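Pidthorpe Code of Practice for Simulated Handling Trials

The Pidthorpe Code of Practice for Simulated Handling Trials, usually called the Pidthorpe Code, is a voluntary set of rules for testing robot grippers in computer simulation. It deals with small, soft or easily marked objects, chiefly fruit, and with the records that must be kept when a trial is run. The Code does not set a pass mark. It says how a trial is to be prepared, repeated, recorded and reported, and leaves the judgement of the result to whoever commissioned the work.

The Code is divided into 47 clauses in five parts. It is maintained by a working group at Pidthorpe and is used by several developers of handling equipment, among them Skemia and Yau. Users may state that a trial was "run to the Code" only if all five parts have been followed.

Background

Simulated trials came into common use in food handling as a way of testing control software before it was allowed near a machine. Early reports were hard to compare. One developer might count a lift as successful when the object left the surface, while another required it to be carried to a second place and released. Starting positions were often chosen by hand, and failed runs were sometimes left out of the final figures without a note to say so.

The first draft was prepared by Segundo Cusi and Sheyla Usuga, who had been asked to compare trial reports from different suppliers and found that most could not be set side by side. Their draft dealt only with definitions and record keeping. The parts on scene preparation and camera views were added after a period of comment, and the part on reporting was rewritten at the same time.

Scope

The Code applies to trials in which a simulated arm or gripper handles a single object that rests on a surface or in an open vessel. It covers lifting, moving, placing and release. Trials in which two arms share an object are outside the scope, as are trials with moving belts. Physical trials are covered only where they are carried out to check a simulated result, and in that case the ordinary safety rules of the site take priority over anything in the Code.

Part one: Definitions

Part one fixes the meaning of the terms used elsewhere. A "run" begins when the first command is sent to the arm and ends when the arm is commanded to stop, whether or not the object has been touched. A "trial" is a set of runs made under one written plan. "Contact" means any contact between the gripper and the object, including contact that was not intended. A "clean lift" is one in which the object leaves its support without the gripper touching the vessel.

The last of these terms has caused the most discussion. Some users regard light contact with a bowl or tray as harmless and would prefer to record it without losing the run. The Code allows this, provided that such runs are listed under a separate heading and are not added to the number of clean lifts.

Part two: Preparing the scene

Part two requires the person preparing the trial to write down every object in the simulated scene, with its size, mass and surface friction. Where a value has been guessed, the word "assumed" must be written beside it. The lighting must also be recorded, including the position and strength of each light, as shadows and glare may affect software that relies on camera images.

Surfaces should have some pattern or grain unless the plan gives a reason for a plain one. Vessels should be modelled with their inner shape, including any raised or sunken base, because the floor of a bowl affects both how an object rests and how closely the fingertips can approach it. The starting position of the object is to be drawn from a stated range by a recorded method. Choosing positions by eye is permitted for practice runs only. 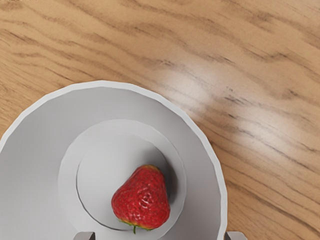 Cristian Pacheco has objected that this part asks too much of small teams, and that a full record of friction values gives a false sense of exactness when the real fruit varies from one punnet to the next. The working group accepted the second point in part. The current text allows a range to be given in place of a single value, and requires the trial to be run at both ends of the range as well as in the middle.

Part three: Conduct of runs

A trial under the Code may contain up to 3000 runs. Longer programmes of work must be divided into separate trials, each with its own plan, so that changes made along the way can be traced. The plan must be finished and stored before the first run begins. It may not be altered while the trial is under way; if a fault in the plan is found, the trial is closed and a new one is opened.

The following rules apply to every run:

- The software version is recorded at the start and must remain the same throughout the trial.
- The arm begins from a stated position, with the gripper opening given.
- No person may steer or correct the arm during the run unless the plan provides for it.
- A run that stops because of a computer fault is kept in the record and marked as such.
- Closing force is recorded from first contact to release.

For soft fruit, the plan must also state the greatest closing force allowed. A run that goes above this limit is recorded as a failure even where the fruit has been lifted and placed correctly. Most simulated fruit does not bruise, and without this rule a trial could report good results for a grip that would spoil real produce.

Part four: Camera views and stored images

Part four deals with images. At least one stored view must look down on the working area, and the position of each camera in relation to the gripper or the table must be written in the plan. Where a camera moves with the gripper, the object and vessel may lie partly outside its view during the approach. The Code accepts this, and advises users to keep a second, fixed view for the same moments so that contact with the vessel can be checked afterwards.

Stored images must not be cropped, brightened or cleaned. Images that are rendered by computer must be marked as rendered wherever they are published, as readers have sometimes taken them for photographs. The level of detail in the models should be stated too. A bowl built from a small number of flat segments may look round enough from a distance, yet its edge can give slightly different contact results from those of a true curve.

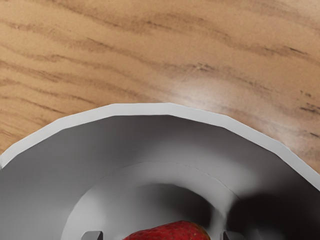 Rendered overhead view of a strawberry in a white bowl, with the gripper fingertips at either side.

Part five: Reporting

A report under the Code gives the number of runs planned, the number made, and the result of each. Percentages may be given only alongside the full counts. Failures are sorted by type – missed grasp, drop, excess force, contact with the vessel, and fault – and a run that fits more than one type is listed under the one that came first.

The report must name the person who prepared the plan and the person who checked the record. These may not be the same person. The working group has refused several requests to relax this rule for very small firms, and has suggested that such firms check one another's records by arrangement. Yau and Pemura have worked in this way.

Results from simulation may not be described as showing that a gripper is safe or suitable for use with food. The wording recommended by the Code is that the gripper "performed as recorded under the conditions stated".

Reception

The Code has been received well by those who buy handling equipment, who find reports easier to compare. Developers have been more divided. Eliécer Alvarado has argued that the rule against altering a plan slows ordinary development work, in which small changes are made daily. Supporters reply that the Code is meant for trials whose results will be shown to others, and that nothing in it prevents a team from making as many informal runs as it wishes.

A further criticism concerns the range of objects. The worked plans supplied with the Code use single pieces of firm, well-shaped fruit, and there is little guidance on objects that roll, stick together or come apart when lifted. The working group has said that a supplement on clustered fruit is in preparation.

See also

Closing force limits for soft produce
Gripper fingertip shapes
Naming and storage of trial records
Rendered images in technical reports
Skemia handling bench

Recently updated

Friction ranges: notes for users (February)
Pemura record checking scheme
Vessels, trays and punnets: modelling guidance

Comments

Yhon Ñahui
The section on part three could say what happens when the force record is incomplete. We had this with a logging fault and were told to mark the runs as faults, including the ones where the lift was fine.

Marrow_and_Pip
Is the force limit for the whole gripper or for each finger? The article doesn't say and our two suppliers read it differently.

Yhon Ñahui
Each finger, as far as I know, but write it in the plan either way.

tdk
The link to the clustered fruit supplement on the old version of this page has stopped working. Does anyone have a copy of the draft?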